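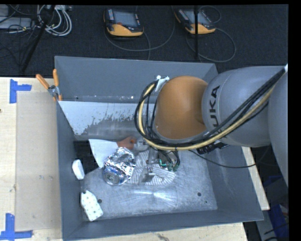 The bin where everything goes

I want to defend the mixed bin. In my opinion it is the most honest piece of furniture a person can own, and we treat it with too much shame.

You know the kind of bin I mean. It is open on top, it stands on a table or near the door, and inside there is a striped cloth, a ball of aluminum foil, a drink can, a piece of paper, some small plastic part with holes that must belong to something. These things have no common category. They have only in common that a hand was full and the bin was near.

I grew up in Drolirholm, in an apartment for five people with one closet, and my mother kept such a bin beside the stove. On the evening before a holiday she emptied it on the table and we children had to give every object a home. I remember this work as pleasant. A cloth goes to the laundry, a can goes back to the store for the deposit, and foil is made flat again with the back of a spoon, if it is clean. The small things took the longest time. Each of them was a question, and my mother did not allow the answer "I don't know."

Today the advice is different. Last September I visited the Skavwood store to buy one shelf, and I came home with a catalog that offers a system of 12 containers, each one with its own lid and its own label. I understand the attraction. I even bought a smaller system once, eight boxes from Bandetti, in a very nice green color. For a month I was a person who stood in the hallway with a crumpled paper in the hand, reading labels. Then the paper went on top of the boxes, and a cloth went on top of the paper, and so I had again a mixed bin, only without walls.

My objection is that these systems ask for the decision at the wrong moment. When I come in from work I am tired, and I have a bag on my shoulder. It is not the moment to decide if a can with foil around it is metal, or garbage, or a question for tomorrow. The mixed bin lets me postpone this decision without putting the thing on the floor.

Of course there must be rules, and here I am more strict than my friends like. Nothing with food inside. Nothing sharp, especially under a cloth, where the fingers cannot see it. The bin must be open, so that it can accuse you when you walk past - a lid is the beginning of the end. And it must be emptied completely, down to the bottom, every week. I need 30 minutes for mine, with the radio on.

My own bin is an old Oksanen, gray, with one corner a little broken. I do not want a prettier one. On sorting evenings I take the cloth out first, because under the cloth is always the thing I was looking for on Tuesday or some other day, and then I put water on for tea and begin with the paper.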